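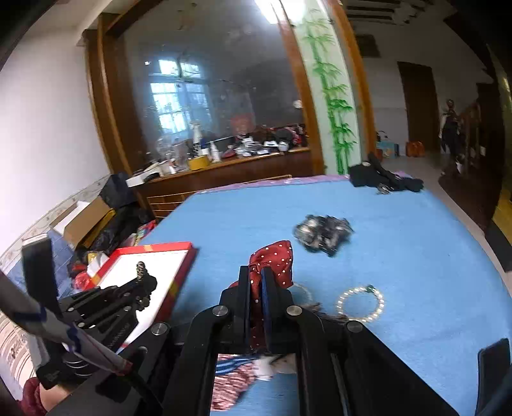

Dotted cloth above a light blue sheet.

Load Path

The sculpture was called Zirnia and it weighed 2322 pounds without its base. Iddrisu Ankrah had the number on the shop ticket from Proltetti, and he had it again on the crane ticket, where someone had rounded it down to 2000. He crossed out the second number and wrote in the first.

The site was the old rail yard at Gondville. The city had cleared the tracks in April and poured a slab where the turntable used to be. Zirnia would stand on the slab on four steel feet, each foot held by anchor bolts set in epoxy. The drawings called for the bolts to be torqued in a cross pattern, in two passes. Ankrah had done the first pass that morning. The second pass could not be done until the artist agreed on which way the piece faced.

The artist was named Baidoo. She stood at the north edge of the slab with her hands in her coat.

"It's turned," she said.

"It's on the marks."

"Then the marks are turned."

Ankrah got the transit out of the truck and set it over the control point. He leveled it, took a backsight on the water tower, and read the angle to the centerline of the north foot. It agreed with the drawing. He read it a second time and wrote both readings in the book. He showed her the page.

"I drew it from the map," Baidoo said. "On the map the yard points at the river."

"The yard points at the grain elevator."

She looked at the grain elevator for a while. It had been empty since before either of them came to the city. The top windows were out and there was a tree growing from the gutter on the east side.

Turning the piece meant new holes. New holes meant checking the distance to the old ones, and at two of the feet the distance would be too small. He told her this. She asked how small, and he drew it for her on the back of the crane ticket, with the old hole as a solid circle and the new one dashed. The circles nearly touched.

"What if it moved over as well?"

"How far?"

"I don't know. What do you need?"

He worked it out. The slab had been poured with extra width on the south side for a bench that was later taken out of the plans. The reinforcing ran all the way under it. If the whole piece slid south, every new hole landed in clean concrete. He did not say so right away. He checked the edge distance first, and then the swing of the crane, which had 100 feet of boom and a light pole to stay clear of.
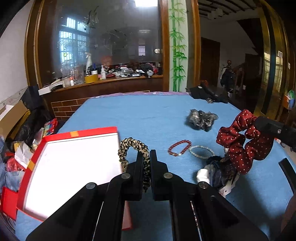
Second Pass

They lifted it at noon. The operator took up the slack slowly and Ankrah walked around the base with a pry bar, freeing each foot from its shim pack. The south foot stuck and then let go with a sound like a dropped pan. Baidoo held the tag line. She had not been asked to, but she had gloves on and kept her feet out from under the load, so he left her there.

It took 21 minutes to turn the piece and set it down on blocks. He scribed the new holes through the foot plates. The drilling took the rest of the daylight, and the epoxy needed the night.

In the morning he ran the torque wrench through both passes and marked each nut with a paint pen. Then he went back to the control point and shot the centerline. He entered the new angle under the two old ones and drew a line through those, leaving them readable.

Baidoo came across the slab with two coffees. She stood beside the transit and looked along the piece to where the river would be, past the fence and the row of parked trailers. The water could not be seen from there.

"Is it right?" she asked.

"It's where you said."

She bent to the eyepiece and he showed her how to bring it into focus. She turned the ring too far, then back. He initialed the page and waited for her to finish so he could put the instrument in its case.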